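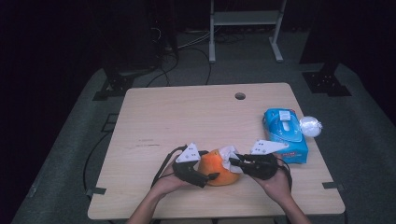
Self-watering planters for a dim office lobby: Hudix or Doseo?

Board: Indoor plants and interior landscaping
Replies: 8

stemcount
I look after the plants for a dental office and two small accounting firms. The dental office wants the lobby redone before the end of June. North windows, so mostly ZZ plants, aspidistra and a couple of dracaenas. I have quotes for Hudix and Doseo planters in the 14 inch size. Hudix comes to $965 for the set, Doseo is a little less but the liners are extra. Has anyone run either one for more than 3 years? I visit every other week.

lowlight_larry
Hudix, with no hesitation. The float gauge sticks now and then but you can pull it out and rinse it. I have never replaced a reservoir.

Itziar Calvo
I would skip both for ZZ plants. They store their own water and a reservoir keeps the bottom of the root ball too wet. I lost a whole row of them in a bank that way. Plain pots with a saucer, water once a month, done. Save the reservoirs for the dracaenas if you want them at all.

lowlight_larry
That depends on the mix. Use a third pumice and leave the reservoir dry for two weeks between fills. Mine are fine.

Itziar Calvo
If you leave it dry half the time you have paid for a plain pot with extra parts.

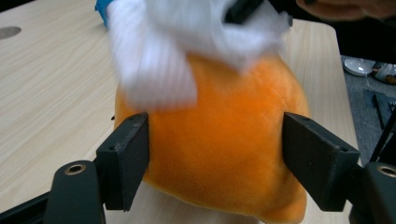 Page 2 of 2 | 3 min read

stemcount
Fair point on the ZZs. What about fertilizer in the reservoir? The Doseo rep told me to put liquid feed in at every fill. That seems like a lot for plants that barely grow.

mossandmortar
Don't do it. Salts build up in the wick and you get brown tips on the dracaenas. I use slow release pellets on top in spring and nothing else. Carrasco sells a small bag that covers a lobby your size. Flush from the top twice a year and empty the reservoir after.

gh_bench4
Disagree a little. Quarter strength liquid feed from April to September has worked for me in Doseo planters. Full strength at every fill is too much, I agree with that. What is your tap water like? Ours is hard and I had crust on the liners before I ever fed anything.

stemcount
Hard here too. The building has a softener but I don't use that line.

Itziar Calvo
Good, stay off the softened water. It's the sodium.

gh_bench4
Also get the weight limit from the building before you order big ones. A full planter with wet mix is heavier than people expect, and the casters on the Doseo mark up vinyl floors. I put Stilport trays under mine. They fit the 14 inch if you take the casters off.

stemcount
OK. I'm going with plain pots for the ZZs and aspidistra and four Hudix for the dracaenas. Pellets, no liquid. I'll ask about the trays. The floor is vinyl by the front desk and tile everywhere else.

lowlight_larry
Order a spare gauge while you're at it. They charge shipping separately if you buy it later.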